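White Worktops: The Questions I Get Asked Most
By Lightfoot
2025-09-03
4 min read
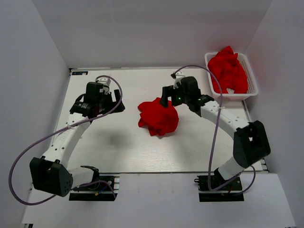
I've had a white top on my sewing and card-making table for a good while now, and every time I mention it on the blog my inbox fills up with the same worries. Is it a nightmare to keep clean, does it glare, do I regret it? (No, a bit, and only when I'm dyeing things.) If you're at the shopping stage, I'd look for a white with a faint wood grain in it, like the board in the photo, as a flat plain white shows every crumb of rubber and every snipped thread. The thin grey metal trim along the edges is a look I like too, and it's what I'd pick if I were starting again. Anyway, on with the questions!

Why did you go for white in the first place?

My room faces north and the old table was a dark brown thing that swallowed light. I cut a lot of navy and black fabric and I was forever losing the edge of it. On white I can see exactly where I am. Pale fabric is harder, I'll admit, so for that I put a green cutting mat down.

How big is your table?

The top is 2000 mm long, which felt enormous in the shop and feels tiny now. I wanted room for the machine at one end and a clear patch at the other, and I do get that on the rare days I've put things away. Measure your stairs before you order. I didn't, and we had to take a banister off.

Which make is it?

It's a Skindari, the plain one with no drawers. I nearly bought the Bremano and I still think about it, mostly for the legs. The Skindari was cheaper and could be delivered the same week, and I'm not a patient person.

What do you clean it with?

Warm water, a drop of washing-up liquid and a soft cloth, then a dry cloth after. That's it for most days. For pen I dab on a little rubbing alcohol, but please try it somewhere hidden first, your top might not be the same stuff as mine. I don't use scouring creams at all now. I did once on the old kitchen worktop and left a dull patch the size of a saucer that I looked at for years.

Can you iron on it?

I don't! I've got a wool pressing mat and even with that I move to the ironing board for anything longer than a quick seam. Steam worries me more than heat, especially near a join.

What about glue guns and candles?

Glue guns sit on a ceramic tile. Candles stay in the kitchen. Cold glue peels off if you leave it well alone overnight and then go at it with an old plastic card.

Does it go yellow?

Mine hasn't yet, but it's out of direct sun. A reader wrote to me in April to say hers had changed colour around the outline of a printer that had sat in the window, so maybe shuffle things about now and then.

Do you get glare off it?

In the evenings, yes. I had a bright bulb right overhead and it bounced straight back into my eyes. Moving the lamp to the side sorted most of it, and I swapped to a warmer bulb as well. A matt finish is kinder than a shiny one if you have the choice.

How do you stop things scratching it?

Felt pads under everything. A pack of 12 from the market did the whole room, sewing machine included. I also keep a Prulleo desk mat under my paper trimmer, which has nasty little feet. There are scratches, mind you. I've stopped minding.

Was it expensive?

The mat was £10 and the replacement feet for the table came to £44, which made me wince. I'm not going to quote the table itself, the price has been up and down so often that whatever I say will be wrong by the time you read it.

Can I put white on top of an old table instead of buying new?

You can, and I've done it in the spare room with a cut board and some clamps. Check that the old top is flat before you start. Mine had a dip in the middle and the pen rolled into it every single time. It's still there, and so is the pen.

Would you have white again?

Yes, though possibly in a slightly creamier shade. Ask me after the next batch of indigo.

Related posts
Thread storage that survived a house move
Cutting mats: which side is the right side?
My north-facing room, one year on
Lamps I've tried and sent back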